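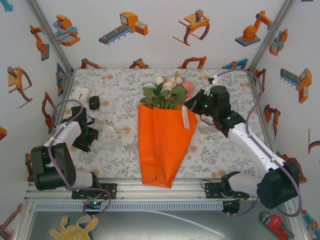 Bouquet wrapping, day two of arguing with paper. Ludivine Masson came by the bench to look at the cone and said it was "very tall," which in her mouth is a full review. She has a point. The orange runs down to a long folded point well past where anyone would put a hand, and the roses up top look like they are being served in a traffic device. Still, the folds lie flat and the little white tag hangs on the right side near the top, where a person holding the thing might see it.

23/05/2026

## Paper

Orange stock is the Grernier. It creases if you look at it and keeps the crease forever, so every change of mind stays on record. I have had a lot of changes of mind. The Mkhize sheets are softer and forgive more, but they slump at the collar and the flowers end up looking tired before they've been anywhere.

Bernadette Pruvost wants a tan sheet tried with the orange. I was against it on the grounds that it was her idea. Tried it anyway. 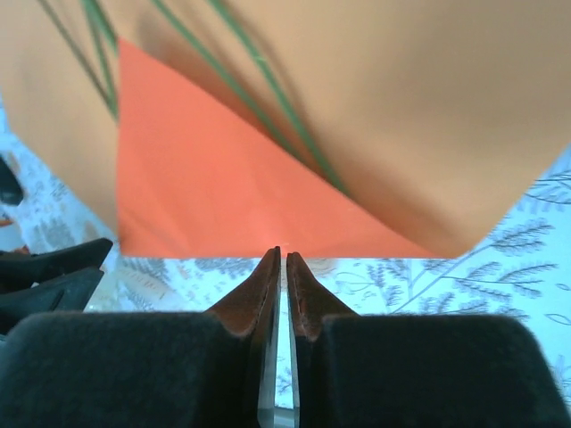 *Stems over orange and tan. Faint crease through the middle of the orange.*

Notes from the layering:

- Tan is the calmer of the two. Green looks good on it. I have told Bernadette this in as few words as possible.
- Orange wants a straight edge to fold against. Starting from a corner gives a nice point and a terrible collar.
- Thin stems wander. Lay them down neatly, turn to find the tape, and they have made other plans. Next time tie them first, then paper.
- Tape: the Corex roll tears badly in the dry air in here. Scissors from now on, and whoever has the good pair knows who they are.

Cut length for the outer sheet is still 345 mm. Ludivine would take it down a lot. I'd try one at the old length with a deeper fold at the bottom before cutting anything, given that paper has never once gotten longer.

## Ribbon

White, the narrow kind. I had a whole speech prepared for a wide satin one and then found the price. The narrow stuff slides on the Grernier paper unless it goes over a fold, and even then it likes to set off at an angle and call it style.
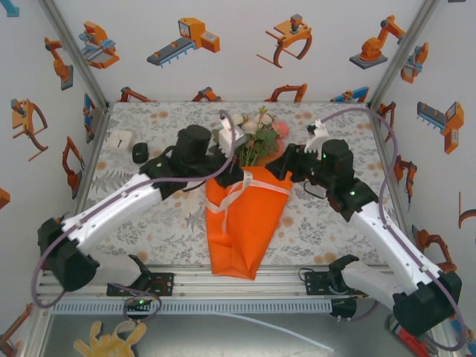
*White ribbon on the diagonal, pinkish-red bloom to the right.*

Bernadette likes the slant. I think it looks like a sash on a losing contestant. We left it and moved on to the tablecloth, which she also likes, and which I have stopped discussing. Ferns and orange dots do at least go with the paper – she says that was deliberate.

## Still to do

- Order more orange from Lurkurthorpe, 9 sheets, and ask if they have it any less shiny
- Shorter cone, one try, Ludivine to judge
- Pink and cream with tan only, no orange
- Get the scissors back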